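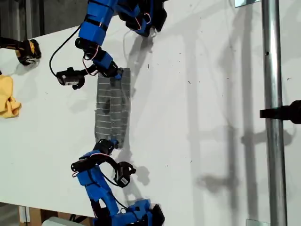
Figure 1. Grey cloth with thin white stripes, on a white tabletop.

Filed under: Student projects > Home and textiles

What happens to old household cloth in Brernora

Project report by Nour Moussa
8/5/19

1. Introduction

In my family an old shirt was never thrown away. It became a cloth for dust, later a cloth for shoes, and only after this it went to the bin. When I came to live in Brernora I saw good towels and sheets lying beside the waste containers in my street, and I wished to know if this is usual here. My project asks two questions. What do people do with cloth they do not want any more, and what would make them keep it longer?

I use the word "cloth" for towels, bed sheets, tea towels, curtains and clothes which are too worn to give to another person. Shoes and carpets are not included.

2. Method

I visited 20 households in two districts, Bisht and Pornen. Bisht has mostly older houses with a small garden, and Pornen has mostly flats. In each home I asked the same questions, first about the last piece of cloth that left the house and then about the habits in general. I wrote the answers by hand and typed them the same evening. A talk took roughly 100 minutes in the longest case, when the lady of the house wished to show me all her cupboards, but most were much shorter.

I also spoke with the manager of Siltix, a small shop in Pornen which buys used cotton and cuts it into wiping cloths for garages and printers.

3. Results

In Bisht almost everybody keeps a bag or a drawer of old cloth. It is used for windows, for bicycles, for the floor when the washing machine leaks, and in winter to cover plants. Several people told me that cotton sheets are the best and that polyester "only moves the water", and I heard this also at Siltix.

In Pornen the picture is more mixed. People said they have no place for such a bag. Only four of the households there keep old cloth on purpose. The others put it in the clothing container or, if it has stains, in the normal waste. Many were not sure if the container accepts torn things. The sign on it is small and does not say.

Cutting was a difficulty I did not expect. A whole sheet is too large to use, and to cut it straight one needs a table and good scissors. One man in Bisht tears his sheets along the thread -- it is quicker, but the edges lose fibres in the wash. He folds them in four and uses one side after the other.

Siltix pays by weight and takes only clean cotton without buttons. The manager said that private people come seldom, because they do not know the shop is open to them.

4. Discussion

My group was small and I found many of the people through neighbours, so they may be more friendly to the subject than others. Also, people like to give a good answer about waste. I tried to reduce this by asking about the last piece first.

Still, I think space and information matter more here than good will. A clearer sign on the containers would be cheap. I would also like to try a cutting afternoon in the hall at Pornen, with large tables, where people bring one sheet and go home with a pile of cloths. I have asked for the hall in July and I wait for the reply.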